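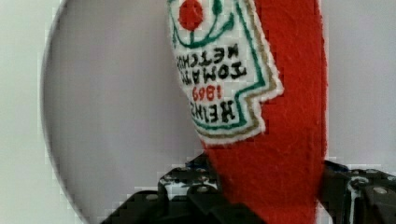 초기 소방차와 배달용 트럭을 만들던 작은 회사들의 역사를 한 권으로 묶는 작업이 어느덧 절반을 훌쩍 넘겼습니다. 지난 보고를 드린 뒤로 원고도 꽤 자랐고, 무엇보다 늘 뒷전으로 밀려 있던 차량 명판 부분이 드디어 모양을 갖추기 시작했습니다. 회사마다 라디에이터 앞에 달던 명판을 장 첫머리에 도안으로 다시 그려 넣겠다고 말씀드렸었지요. 테두리를 어떻게 겹칠지를 두고 오래 고민했는데, 지금은 빨간 펠트 케첩병 인형에 붙은 흰 상표처럼 안쪽에 초록 선, 그 바깥에 황갈색 선을 두르고 가장자리에 흰 여백을 좁게 남기는 방식으로 가닥을 잡았습니다. 작은 크기로 줄여 찍어도 선이 뭉개지지 않고, 본문 글자와 나란히 놓아도 튀지 않아 마음에 듭니다.

원고 진행 상황

책에서 다루는 제조사는 모두 31곳입니다. 처음 신청서를 낼 때보다 줄었는데, 차대를 남에게서 사다가 이름표만 바꿔 단 판매상을 따로 떼어 부록으로 옮겼기 때문입니다. 이 구분을 하느라 여름 한 철을 거의 다 썼다고 해도 지나친 말이 아닙니다. 덕분에 본문은 훨씬 단단해졌다고 생각합니다.

가장 공을 들인 곳은 Bravov입니다. 이 회사는 마차 수리점에서 출발해 사다리차로 이름을 얻었는데, 남은 자료가 대개 광고지여서 실제로 몇 해 동안 차를 만들었는지조차 분명하지 않았습니다. 다행히 부품 주문 장부의 사본을 구해 읽을 수 있었고, 광고가 끊긴 뒤에도 주문이 한동안 이어졌다는 사실을 확인했습니다. 장부의 글씨가 워낙 흘려 쓴 것이라 한 쪽을 옮기는 데 반나절이 걸린 날도 있었습니다만, 읽다 보면 주문한 사람의 성격까지 보이는 듯해서 지루한 줄은 몰랐습니다.

Brultov 장은 초고를 마쳤다가 다시 열었습니다. 체인 구동 트럭과 축 구동 트럭을 같은 해에 함께 팔았다는 기존의 서술이 아무래도 이상해서 차대 번호를 대조해 보니, 체인 구동 쪽은 이전 해에 만든 재고였을 가능성이 커 보입니다. 아직 단정할 단계는 아니어서 본문에는 두 가지 해석을 나란히 적고, 근거는 주석에 모두 밝혀 두었습니다. 분량이 조금 늘어난 점은 너그러이 보아 주시기 바랍니다.

도판과 편집

수록할 도판은 158점으로 정했습니다. 사진이 가장 많고, 카탈로그 삽화와 설계 도면이 그 뒤를 잇습니다. 대부분 사용 허락을 받았고, 소장처에서 답을 기다리는 것이 조금 남아 있습니다. 답이 끝내 오지 않는 경우에 대비해 같은 차종의 다른 사진을 골라 두었으니 일정에 큰 차질은 없으리라 봅니다. 다만 소방차 펌프 장치를 옆에서 찍은 사진만은 대신할 것이 마땅치 않아, 한 번 더 정중하게 편지를 드릴 생각입니다.

인쇄는 예정대로 Imai에서 맡습니다. 시험 인쇄를 두 번 받아 보았는데, 첫 번째 종이는 오래된 사진의 어두운 부분이 너무 무겁게 가라앉았고 두 번째 종이에서는 바큇살과 등화 장치까지 잘 살아났습니다. 두 번째 종이로 하면 책이 조금 두꺼워집니다. 전체 쪽수는 280쪽으로 잡고 있으며, 찾아보기와 부록까지 넣은 숫자입니다.

예산

Novix 기금에서 보내 주신 지원금은 자료 복제비, 도판 사용료, 출장비 순으로 많이 쓰였습니다. 출장비는 두 곳의 자료실을 한 번에 묶어 다녀온 덕에 계획보다 덜 들었고, 남은 몫은 허락해 주신다면 명판 도안 작업으로 돌리고 싶습니다. 항목 변경 신청서는 따로 올리겠습니다. 영수증은 지난번에 일러 주신 대로 항목별로 나누어 정리했는데, 해 보니 저도 훨씬 보기가 편했습니다. 좋은 방법을 알려 주셔서 고맙습니다.

남은 일

제조사별 연표를 본문과 맞추는 일이 가장 급합니다. 회사 이름이 중간에 바뀐 경우 연표에서는 새 이름을, 본문에서는 당시의 이름을 쓰고 있어 읽는 분이 헷갈릴 수 있겠다는 지적을 받았습니다. 두 이름을 함께 적는 쪽으로 고치고 있습니다. 그다음은 찾아보기인데, 엔진 제조사까지 넣을지는 아직 정하지 못했습니다. 넣으면 자료로서의 쓸모는 커지겠지만 품이 적잖이 들 것 같아, 연표를 끝낸 뒤에 다시 헤아려 보겠습니다.

교정본은 11월에 보내 드릴 수 있을 듯합니다. 약속드린 대로 지역 도서관과 학교에 기증할 100부는 초판에서 먼저 떼어 두기로 Imai와 이야기를 마쳤습니다. 기증처 목록에 더하고 싶은 곳이 있으시면 교정본을 보시면서 편하게 적어 보내 주십시오. 긴 글 읽어 주셔서 감사합니다.

지은이 드림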